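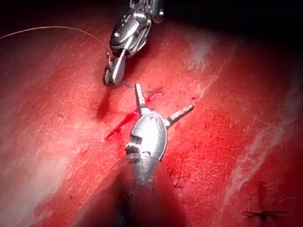
Can a wrist-mounted camera kit be added to an existing two-arm surgical robot without changing how the operator places sutures? In our evaluation the kit left the operators' usual order of steps intact, but it made the handover of the thread between the two instruments slower during the first session.

Figure 4. Thread handling during closure of a diagonal incision, seen from the wrist camera of the lower instrument. The pale thread comes in from the left toward the closed jaws of the upper instrument. A shorter, darker segment leads toward the open jaws of the lower one. Earlier sutures are visible at lower right.

4. Evaluation of the Livarix wrist camera kit

4.1 Kit and installation

The Livarix kit is sold by Drendusar as an add-on for laboratories that already own a two-arm teleoperated platform. It consists of a small camera with its clamp, a cable guide, a calibration plate, and software that places the wrist view next to the main endoscope view on the operator's console. The supplier offers the hardware alone or with a service plan that covers calibration visits and replacement clamps. We purchased the version with the service plan. Neither the supplier nor its staff had any part in the study design, and no discount was given.

Installation was carried out at the Daltthorpe laboratory by two of the authors (X.T. and S.N.) following the printed manual. The manual gives the clamp position as a distance from the wrist joint, measured along the shaft. We found this distance hard to set once the drape was in place and marked the shaft beforehand with tape. Calibration was repeated at the start of every session. The routine asks the operator to open and close the jaws over the plate from several angles, and it failed when the plate was lit from one side only.

4.2 Task and operators

Thirteen operators took part, all of them with prior training on the platform. Each was asked to close a straight incision in an ex vivo tissue section with single interrupted sutures, tying and cutting each one before starting the next. We recorded 188 completed sutures. Sutures given up before the first knot were logged separately and are reported in Section 4.4.

Every operator worked under two conditions. In the baseline condition only the endoscope view was shown. In the kit condition the wrist view was shown as well, at the right of the console display, and operators were told that they could use it or disregard it as they saw fit. The order of the two conditions was alternated between operators. The first session took place on July 19, 2019 and the last in September of the same year.

4.3 What the wrist view shows

The endoscope gives a wide view of the field, and the instrument shafts often cover the point where the thread changes hands. The wrist camera looks along its own instrument toward the jaws and therefore keeps them in sight through most of the stitch. In Figure 4 the lower jaws are spread wide, with the upper end of the incision close to the left jaw, and the crossing between the two instruments can be followed. The operator can judge whether a jaw is on the near or the far side of the thread, a distinction that the endoscope view often leaves unclear.

There are costs. The housing and shaft of the instrument take up a large part of the lower center of the view, and the part closest to the lens is out of focus. In Figure 4 a stretch of the incision passes behind the gripper and is hidden. Polished metal also returns strong highlights. The kit software has an exposure lock, but we saw no setting that kept both the tissue texture and the wrist housing well exposed, and we left the exposure on automatic throughout.

Dark thread against shaded tissue was the most difficult case. The pale length at the upper left of the figure is easy to trace, while the short segment below the upper jaws has much less contrast with its surroundings. Operators raised this point without being asked, and two of them suggested a change of thread color in later work.

4.4 Results

Handover time was measured from the moment the receiving jaws began to open until the thread was released by the other instrument. In the first session the kit condition was slower for most operators. By the final session the difference had closed, and we do not regard the remaining gap as meaningful. Regrasps, counted whenever the receiving jaws closed without holding the thread, were less frequent with the wrist view in every session.

Abandoned sutures were rare in both conditions. The most common cause was thread slipping out of the jaws during the first loop, and we saw no sign that the kit affected this either way.

The delay of the wrist video was checked with a flashing light before each session. It stayed under 100 milliseconds on the wired connection. Over the wireless link, offered by the supplier as an option, it rose at times to 400 milliseconds, and operators described the view as unusable for closing the jaws. All results given here were obtained on the wired connection.

4.5 Comparison with the Makori mount

An earlier version of our setup used the Makori mount, a rigid bracket that places a similar camera on the shaft above the wrist. The bracket held its calibration better than the Livarix clamp and needed no tape marks. It did not turn with the wrist, however, and the jaws left the view whenever the instrument was angled sharply. For suturing we prefer the Livarix position. For tasks with little wrist motion – retraction, for example – the Makori mount would be the simpler choice.

4.6 Service and limits of the evaluation

The service plan was used twice. On the first visit the technician replaced a clamp that had worked loose, and on the second the calibration software was updated. The update changed the file format of the saved calibrations, and older files had to be converted by hand. A note on this was missing from the release documents.

All incisions were straight and all tissue sections were laid on a flat support. We did not test continuous sutures, curved wounds or closure under tension. The operators knew which condition they were working in, and their opinions of the kit should be read with that in mind. Sterilization of the clamp and cable guide was outside the scope of the work.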